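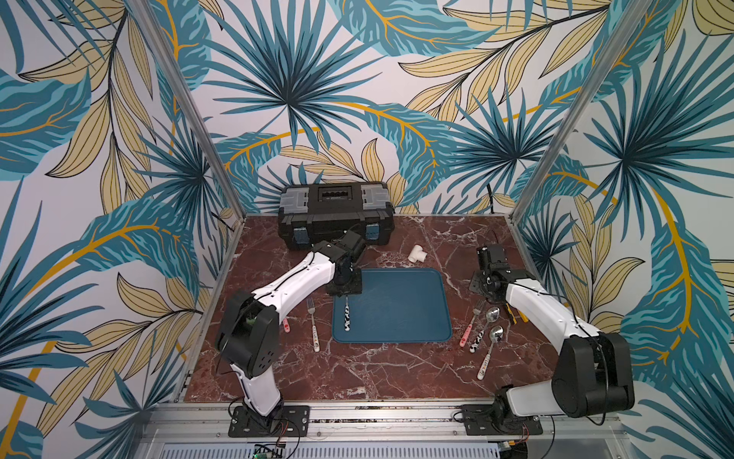

Issue 184, page 4

Camp Nunder opens its summer season in June with a new swimming program, and its director met with this newsletter to discuss the change. Campers will now be grouped by ability. "Age told us very little," the director said. "We had strong swimmers of eight and nervous ones of thirteen."

The camp, on the north shore of Lake Khoo, has places for 50 children in each session. Every camper will take a water test on the first Monday.

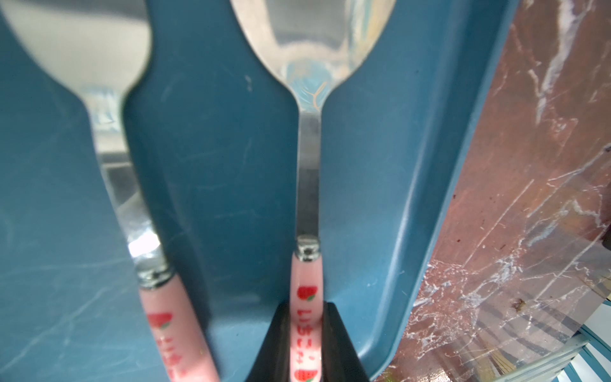 Those who do not pass will have a lesson each morning before canoeing. "We expect most of them to move up by the second week," the director said. Families may request the test standards from the camp office.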